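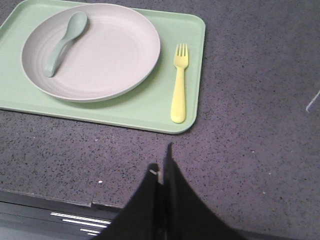 Green tray, plate, small green spoon, yellow fork. Tea can start whenever it likes.

256 shares

I want to stick up for the tray. It's had a rotten time of it, poor thing. Say "tray" to most people and they picture somebody eating on their knees in front of the telly, or a hospital ward, or that awful clatter in a canteen when a stack goes over and everyone cheers. Trays are for when you're poorly. Trays are for when you've given up on the table. I grew up thinking that, and I went on thinking it until I had a small person of my own to feed and a kitchen with hardly anywhere to put anything down.

We moved to Follthorpe almost three years ago, in January, with boxes everywhere and the table still in bits in the hall (don't ask, the bolts had gone to a different address). For weeks I laid tea on a tray on the worktop, carried it through and put it down on whatever was handy. When the table was finally up I kept on doing it. By then I'd got fond of it, and my daughter had too. She likes a thing with edges. Her plate goes there, her spoon goes there, and if a pea escapes it has a little wall to get over before it reaches the carpet.

What I like best is that I can lay it early. I do it straight after lunch if I remember, plate on, spoon in the plate, fork at the side, and then it just sits there on the worktop being ready. You wouldn't think that would cheer a person up, but at ten to five, with the potatoes boiling over and someone wanting to show me a stone, I look across and a bit of the job has been done already by a calmer woman. I'm always grateful to her.

I know the spoon in the plate is wrong, by the way. My gran would have had it out of there in a second. Fork on the left, spoon along the top, handle pointing to the right, and woe betide you. But a short fat spoon rolls about a tray something dreadful when you're walking with it, and in the plate it stays more or less where you left it. You do have to take it out before you dish up. I forget, regularly, and have to go fishing in the mashed potato.

And while I'm being wrong about things, I don't care if the colours match. There's a sort of children's tableware that comes in a set, everything the same blue with the same whale on it, and people give it to you in a box with a ribbon round it. It's lovely for a fortnight. Then the cup goes missing at the park, and you've got a set with a hole in it for ever after. Far better to have odds and ends that rub along together. Greens and a yellow and a sort of pinky cream suit me fine. Nothing's missing if there was never a full set.

Mokoena, the café by the bus stop, does this beautifully. Children's lunches come out on whatever tray is clean, with whatever fork is clean, and I've never seen a child send one back.

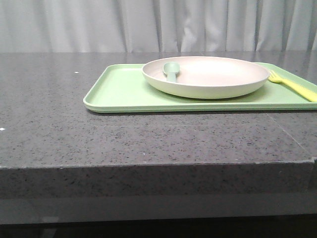

Surely it's only one more thing to wash up, wrote a reader under my last piece, and went on to say that a wipeable tablecloth does the same job, that trays never fit in any cupboard ever built, and that children need to learn to sit at a properly laid table sooner or later.

Well, fair enough, some of that. They don't fit in cupboards. Ours lives on its side between the bread bin and the wall, and it falls over if you shut the back door too hard. I've no answer to that at all.

The washing up I won't have, though. A tray hardly ever needs a proper wash, it needs a wipe, and it gets it while I've got the cloth in my hand anyway. Set that against the table, where the gravy gets down the join in the middle and you end up going after it with a knife. Or a tablecloth! I've had two of the wipeable kind. They go tacky, they crack along the folds, and a toddler can take the whole lot down with one tug, plates and all. I've picked sweetcorn out of a shoe because of a wipeable tablecloth.

As for learning to sit at a proper table – she is at a table. The tray's on the table. It doesn't stop her saying please (other things stop her saying please). What the tray does is show her which bit is hers, and I'd call that a good start in manners. I've eaten out with grown men who could do with a raised rim.

It does something else too, which I hadn't planned. She's begun laying it herself. I can't give her the whole table to lay, it's too high and there's too much of it, but a tray I can put down on the floor beside her. She puts the plate on, then the spoon, then usually a plastic horse, then the fork. The fork ends up pointing at whatever it points at. I leave it. If I straighten it she notices and goes off in a huff, and I think she's quite right, I'd be cross if someone came round after me moving my forks.

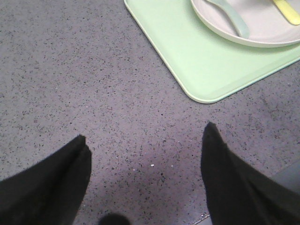

Posted by Clita, December 18, 2019

Now, worktops. My other half's view is that a tray takes up room, and that in a kitchen our size room is the thing we haven't got. I used to think the same. But what really takes up room is things that are nearly in the same place. A plate on its own needs a plate's worth of space and then a bit more, and the spoon drifts off towards the kettle, and before you know it tea has spread the length of the worktop and you're chopping carrots on top of the post. Put it all on the tray and you can shove the lot along with your elbow. Try shoving a plate, a spoon and a fork along with your elbow.

A speckled worktop is another good reason, if you've got one. They're wonderful for hiding crumbs and I'm all in favour of hiding crumbs, but that does mean you never quite know what you're putting a clean fork down on. A plain tray tells on you straight away. You see the crumb, you flick it off, done.

If you're buying, you don't need to spend much. Get one with a lip on it, and get rounded corners if there's going to be a child's forehead in the area. Take it off the shelf in the shop and hold it out in front of you as though it had soup on. I did that up and down the aisle in Trakik and got some looks, but it's the only way to find out whether it bends in the middle. And skip the ones with a slogan on. You've got to look at it every day, first thing, before the tea's brewed, and you don't want it being jolly at you.

I've started doing my own lunch on one as well. Cheese on toast, an apple, a mug with nowhere to go but the corner. I carry it to the window and sit down with it, where before I'd have eaten standing up over the sink with the tap dripping. My mum saw me at it and asked if I was feeling all right.

3 comments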